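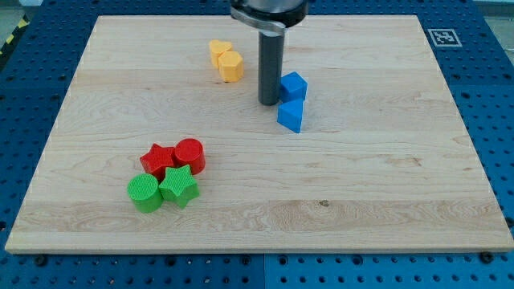
Figure 3. Zomidano blocks in their colour pairs on the maple board.

Section 3: Setting Up the Board and Blocks

By now you've unpacked the carton and ticked everything off against the parts list in Section 2. Good! This is the fun part. Set-up is quick once you've done it a couple of times, and the first time through is a lovely way to get to know the grain of your board and the feel of the shapes in your hand.

The steps are the same for the home set and the classroom set. Where the classroom set differs, there's a note.

3.1 Choosing a spot

1. Pick a flat, steady surface at a height where every player can reach the middle of the board. A kitchen table is great, a workbench is fine, and so is a low coffee table if everyone's happy on the floor.

2. Wipe the surface down and let it dry.

3. Leave 100 mm clear on every side of where the board will go. Players rest their wrists there, and it's where the cards end up whether you plan it or not.

4. Check the light. A lamp or window off to one side brings out the edges of the shapes beautifully, especially the hexagon, whose faces go from bright to dark as you turn it.

Note: The board can sit on a perforated metal bench top, as in Figure 3. The holes do no harm to the wood. If you're using your own perforated bench, run a hand over it first and feel for burrs that might scratch the underside.

Caution: Don't set up over a heating vent or beside a wood stove. Maple moves with heat and dry air, and a board that has cupped will rock.

3.2 Laying the board

1. Lift the board out of its sleeve with both hands and set it down gently. Don't slide it into place by one corner.

2. Turn it so the grain runs left to right in front of you. The bevelled edge faces the player who starts.

3. Press lightly on each corner in turn. If one corner dips, slip one of the cork dots from the accessory bag underneath it and press again.

4. Brush off any dust with a dry cloth, going along the grain.

Every board has its own look. You may find long pale streaks, a faint swirl, a small dark knot or a brownish mark off to one side. None of this affects play, and plenty of families use a knot as a landmark ("put it just above the freckle"). If your board has a good one, use it!

Caution: Don't sand or varnish the playing face. The bare finish gives the blocks enough grip to stand on a point or lean on one another. A glossy coat makes the leaning layouts in Section 5 very frustrating.

3.3 Getting to know the shapes

The Zomidano blocks are small plastic shapes, and they come in pairs by colour. For the starter layout you'll want:

Yellow-orange: heart and hexagon
Blue: cube and triangle
Red: star and cylinder
Green: star and cylinder

Spend a minute with them before you play. Shut your eyes and try telling the star from the hexagon by touch. It's easier than you'd think. The heart is the one children go for first, so if you're setting up with little ones nearby, put it down last.

Red and green share the same two shapes, and that overlap is what makes the matching rounds so good. A card that says only "star" can be answered in either colour, and a card that says only "red" can be answered with either shape.

Note: The red and green blocks have a finely textured, matte surface. Fingerprints and jam like to settle in that texture. See 3.7 for cleaning.

WARNING: Small parts. Keep the blocks away from children under three and from any pet that chews.

3.4 Placing the starter layout

Follow this order the first time. Afterwards, place them however you like, as long as the pairs stay together.

1. Start with yellow-orange. Stand the bevelled edge toward you, then put the heart up and left of the centre of the board. Set the hexagon in front of it and a touch to the right, close enough that the heart is partly hidden from where you're sitting. The player across from you gets a much better view of it, and that's part of the game.

2. Move to blue. Place the cube to the right of centre and turn it so that one corner points away from you. Put the triangle directly below it with its point toward you.

3. Now red. Bring the star down to the lower left part of the board. Stand the cylinder up on its end to the right of the star, round face on top.

4. Finish with green, in front of red. The cylinder goes at the front left. The star goes to its right, tilted, resting partly against the red cylinder.

5. Take your hands away slowly and have a look from the bevelled side.

The leaning star is the only fiddly bit. Set it down tilted first, then ease it toward the red cylinder until they touch. If it flops flat, pick it up and turn it to a different pair of points. Some points sit better than others on some boards, and finding the sweet spot is very satisfying.

Note: Red and green make a tight cluster. Yellow-orange and blue stay spread out, one pair to each side of centre. If your layout looks like one big pile, move blue farther to the right and start again from step 3.

Caution: Set blocks down. Don't drop them. A dropped star can leave a dent in the maple, and dents will catch the cylinders.

3.5 Setting out the cards

1. Take the deck of 70 cards out of its band.

2. Remove the six cards with a grey border. These are for the Tawhiri variation in Section 6 and will only confuse matters today.

3. Shuffle the rest well. New decks stick together, so a second shuffle is worth it.

4. Place the deck face down in the clear space to the right of the board, with room for a discard pile behind it.

5. Turn the top card over. You're ready to play!

Classroom note: With a bigger group, split the deck between two boards before anyone draws. Each board needs a full set of colour pairs.

3.6 A quick check before you begin

Run through these before the first card is played:

- The board doesn't rock.
- The bevel faces the starting player.
- Each colour is next to its partner.
- The red cylinder is upright.
- The green star is leaning on it.
- Sleeves are rolled up. (Truly. Loose cuffs wreck more layouts than anything else.)

If something moves before play begins, put it back and carry on. Once a card has been turned, a block that moves stays where it lands, and you'll find the rules for that in Section 4.

3.7 Care between games

1. Lift the blocks off one colour at a time and drop each pair into its own pocket in the roll. It makes the next set-up much faster.

2. Wash the blocks in warm water with a little dish soap whenever they feel grubby. An old soft toothbrush gets right into the corners of the stars.

3. Air-dry the blocks on a tea towel before they go back in the roll.

4. Wipe the board with a barely damp cloth, then a dry one. Stand it on its edge until it's fully dry.

5. Twice a year, rub a small amount of food-safe mineral oil into the underside and edges of the board. Leave the playing face alone.

Caution: No dishwasher for any part of the set. The heat can soften the blocks, and the board won't survive the soaking.

Caution: Don't store the set in a hot car or on a sunny windowsill. The colours are at their best when they're kept out of strong light.

3.8 If something isn't right

The green star keeps sliding down.
Check for dust or oil on the board. Wipe along the grain, dry it, and try again with the star turned to a new point.

The cylinders roll away.
A cylinder on its side will roll if the table slopes. Try turning the board end for end, or add a cork dot under the low side.

Players mix up the heart and the hexagon from across the table.
Lovely, that's a sign the starter layout is doing its job. For younger players, slide the hexagon to the right until the whole heart is in view.

A block is missing.
Look in the bottom of the sleeve first, then in the pockets of the roll. Single blocks can be ordered from Dustov by colour and shape. Use part code 152 and write the colour beside it on the form, for instance "152 blue triangle".

The board has a new mark on it.
Small dents often lift if you lay a damp cloth over them for a few minutes and let the wood dry slowly. Deeper ones are there for good, and they join the knots as landmarks.

Next: Section 4, Playing Your First Round.

Zomidano set-up guide, home and classroom sets
Dustov, Sovthorpe
Revised 2019-05-20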